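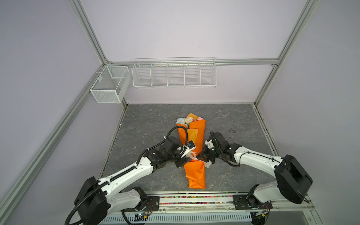 Fig. 1. Bouquet in orange paper with a white ribbon.

Vinska Hay Quality Records, version 2
Last updated 22 March 2022

Summary
Lab results for stored hay from farms in the Akanda valley. The set holds 3,000 core samples, each tied to a field, a cutting and a storage type. It was built to compare feed value at baling with feed value after winter storage. It is maintained by Stistora.

Files
samples.csv: one row per core sample
fields.csv: one row per field, with soil class and seeding year
storage.csv: one row per stack, with cover type and base type
codes.txt: short codes for grasses and legumes
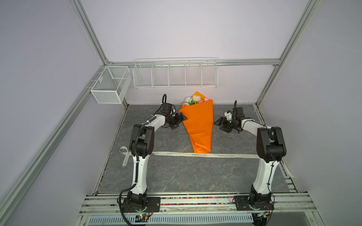

Fig. 2. Bouquet on the gray work surface, wire baskets behind.

Main columns in samples.csv
sample_id: text, unique
field_id: joins to fields.csv
stack_id: joins to storage.csv, blank for samples taken at baling
cutting: 1, 2 or 3
moisture_pct: percent of fresh weight
crude_protein_pct: percent of dry matter
adf_pct, ndf_pct: percent of dry matter
mold_score: 0 to 4, scored by eye before grinding

Sampling
Each sample combines 11 cores, drawn from separate bales in the same lot and mixed in one bag. Round bales were cored from the curved side and square bales from the end. Lots with fewer than 30 bales were left out. Stored lots were sampled in November and again before feeding began on the new grass.
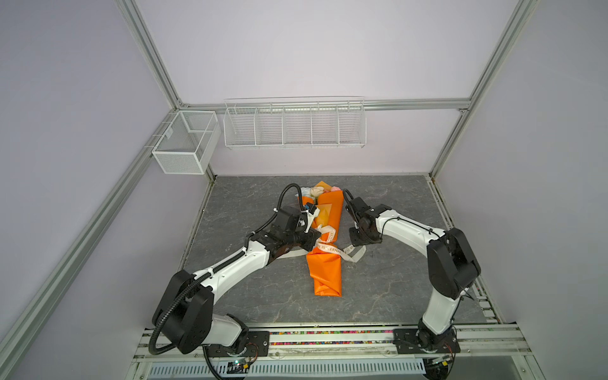

Fig. 3. Two arms at the bouquet, left gripper near the ribbon.

Missing and changed values
Blank means not measured. Zero is a real value. In version 1, moisture for 200 samples was entered on a dry basis; these rows have been converted and carry the flag "m_fix". Mold scores were not revised.

Known limits
Most fields are orchardgrass or timothy mixed with red clover. Pure alfalfa is thinly covered. Stacks under tarps outnumber stacks in barns, so storage losses should be compared within cover type.
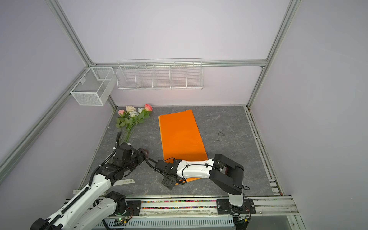

Field locations are given by soil class only. Farm names and map points were removed before release. Do not try to match rows to farms using seeding year.

Loading
Files are UTF-8, comma separated, with a header row. The Cleleo loader reads all three tables and checks the joins. Older copies of the loader drop the flag column without a warning.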